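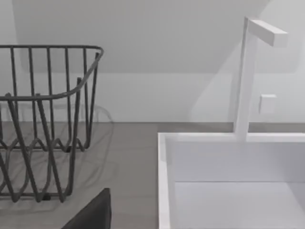
Rendering Küche: Drahtkorb, dunkelgrau

Betreff: Re: [elektro-bestand] Spannungsfall an Endstromkreis, Plausibilität der Messwerte
An: elektro-bestand
Antwort auf: Gladys Muli, Montag

Gladys Muli schrieb:

> Hallo Liste,
>
> im Bestandsgebäude Vevanthorpe habe ich im Erdgeschoss einen
> Steckdosenstromkreis mit auffälligem Verhalten. Daten, soweit bekannt:
>
> - einphasig, Kupfer, 1,5 mm²
> - Leitungslänge Verteiler bis letzte Steckdose: 20 m
> - LS-Schalter B16, RCD 30 mA vorgeschaltet
> - Spannung an der letzten Steckdose ohne Last: 230 V
> - Spannung an derselben Steckdose unter Last: 198 V
> - Last: Heizlüfter, Typenschild 2.000 W bei 230 V
>
> Weder der LS-Schalter noch der RCD löst aus. Isolationswiderstand ist
> unauffällig. Der Betreiber schlägt vor, den Querschnitt auf 2,5 mm² zu
> erhöhen. Die Planungssoftware (Timia) gibt mir für den Stromkreis einen
> Spannungsfall unter 2 % aus und meldet keinen Fehler. Rechnet Timia hier
> falsch, oder ist das Messgerät defekt? Ich habe mit einem zweiten Gerät
> von Horkeo gegengeprüft, gleicher Wert.
>
> Gruß
> Gladys

Hallo Gladys,

nach den Zahlen ist vermutlich beides in Ordnung, die Software und das Messgerät. Den Fehler würde ich in der Anlage suchen. Vorab: Den Stromkreis bitte freischalten und gegen Wiedereinschalten sichern, bevor weiter diskutiert wird. Begründung in Abschnitt 3.

1. Sollwert

Leitwert Kupfer mit 56 m/(Ohm·mm²) angesetzt, Hin- und Rückleiter:

R_Ltg = 2 · 20 / (56 · 1,5) = 0,48 Ohm

Bemessungsstrom der Last: 2.000 W / 230 V = 8,7 A. Daraus ergibt sich ein Spannungsfall von 4,1 V, entsprechend 1,8 %. Das deckt sich mit der Ausgabe von Timia. Die Software rechnet mit einer intakten Leitung. Eine schlechte Klemme kennt sie nicht und kann sie auch nicht melden.

2. Istwert

Der Heizlüfter verhält sich im Wesentlichen ohmsch. Den Lüftermotor vernachlässige ich.

R_Last = 230² / 2.000 = 26,45 Ohm
I bei 198 V = 198 / 26,45 = 7,5 A
R_gesamt = (230 - 198) / 7,5 = 4,3 Ohm

Abzüglich der Leitung bleiben 3,8 Ohm, die dort nichts zu suchen haben. Das Vornetz ist darin enthalten, liegt aber in einem Gebäude dieser Art deutlich unter einem Ohm. Wenn die Spannung am Verteiler unter Last bei annähernd 230 V stehen bleibt, ist es ohnehin aus der Rechnung heraus. Diesen Wert hast du nicht angegeben. Er wäre zu ergänzen, am besten aus einer Messung, die du ohnehin schon notiert hast.

Zur Einordnung: Die Netzspannung darf am Übergabepunkt um 10 % nach unten abweichen, also bis 207 V. Du liegst an der Steckdose darunter, und zwar bei einwandfreier Leerlaufspannung. Ein Problem des Netzbetreibers ist damit unwahrscheinlich.

3. Verlustleistung

An 3,8 Ohm fallen bei 7,5 A rechnerisch 214 W an. Verteilt auf 20 m Leitung wäre das unschön. Konzentriert auf eine einzelne Klemme in einer Unterputzdose ist es ein Brandrisiko. Auch wenn sich der Wert auf zwei oder drei Stellen aufteilt, ändert das an der Bewertung nichts.

Dass keine Schutzeinrichtung auslöst, ist zu erwarten. Der LS-Schalter sieht 7,5 A, das liegt weit unter seinem Bemessungsstrom. Der RCD sieht keinen Differenzstrom. Die Isolationsmessung prüft Leiter gegeneinander und gegen Erde und sagt über den Längswiderstand nichts aus. Ein serieller Übergangswiderstand fällt durch dieses Raster, bis die Isolation thermisch geschädigt ist.

4. Querschnittserhöhung

Bringt nichts, solange die Ursache nicht beseitigt ist. Mit 2,5 mm² sinkt der Leitungswiderstand von 0,48 auf 0,29 Ohm. Von den 32 V Spannungsfall werden dadurch nicht einmal 2 V eingespart. Falls bei der Neuverlegung alle Klemmstellen erneuert werden, verschwindet der Fehler vermutlich mit, dann aber wegen der Klemmen. Das sollte im Protokoll auch so stehen, sonst wird beim nächsten Stromkreis wieder der Querschnitt verdächtigt.

5. Vorgehen

Ich würde im freigeschalteten Zustand so vorgehen:

a) Abgangsklemmen im Verteiler prüfen, einschließlich N-Schiene. Drehmoment nach Herstellerangabe, kein Nachziehen nach Gefühl.

b) Sämtliche Dosen des Stromkreises öffnen, auch die übertapezierten. Auf Verfärbung, versprödete Isolation und Geruch achten.

c) L und N am Verteiler brücken und von jeder Steckdose aus die Schleife niederohmig messen. Der Wert muss mit der Entfernung gleichmäßig ansteigen. Der Sprung zeigt den Abschnitt. Brücke danach entfernen und das Entfernen notieren.

d) Steckdosen mit durchgeschleiften Schraubklemmen nach Möglichkeit ersetzen. In der Serie Åberg, die in solchen Häusern öfter verbaut ist, habe ich mehrfach Klemmen gefunden, in denen ein- und feindrähtige Leiter zusammen saßen. Das hält einige Jahre.

e) Nach der Instandsetzung Schleifenimpedanz und Spannungsfall unter derselben Last wiederholen. Erwartungswert an der letzten Steckdose: 226 V bei 230 V am Verteiler.

Zu c) noch ein Hinweis: Oxidierte Übergänge sind stark stromabhängig. Mit 200 mA Prüfstrom kann der Wert kleiner oder größer ausfallen als unter Last, und er kann nach dem Bewegen des Leiters ganz verschwinden. Ein unauffälliges Ergebnis ist deshalb kein Freispruch. Dose für Dose öffnen bleibt nötig. 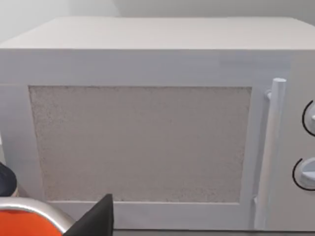
Rendering Küche: Mikrowellengerät, Vorderansicht

6. Lastannahmen in der Planung

Zu Timia noch eine Anmerkung, auch wenn du danach nicht direkt gefragt hast. Bei Küchengeräten wird dort oft die Nennleistung aus dem Produktnamen übernommen. Bei Mikrowellengeräten ist das die abgegebene HF-Leistung. Für den Stromkreis zählt die Aufnahme laut Typenschild, und die liegt merklich höher. Die Abweichung gehört in die Lastliste. An deinem aktuellen Fall ändert sie nichts.

Außerdem verhalten sich Geräte mit Schaltnetzteil bei Unterspannung anders als der Heizlüfter. Sie regeln nach und ziehen mehr Strom, womit die Verlustleistung am Übergangswiderstand weiter steigt. Die Rechnung oben gilt nur für ohmsche Lasten. Wer mit einem Invertergerät prüft, bekommt andere Werte und kann sie nicht direkt mit deinen vergleichen.

Offene Punkte, die du bitte noch nachreichst:

- Spannung am Verteiler unter Last
- Anzahl und Lage der Dosen, soweit ein Plan existiert
- Klemmenart (Schraub- oder Federklemme)
- Baujahr des Stromkreises, gegebenenfalls spätere Erweiterungen
- Verhalten der übrigen Steckdosen desselben Kreises unter gleicher Last

Der letzte Punkt ist für die Eingrenzung der wichtigste. Falls du schon Werte von der ersten Steckdose nach dem Verteiler hast, schick sie bitte mit Angabe der Reihenfolge. Neue Messungen unter Last würde ich vor der Sichtprüfung nicht mehr machen.

Grüße in die Runde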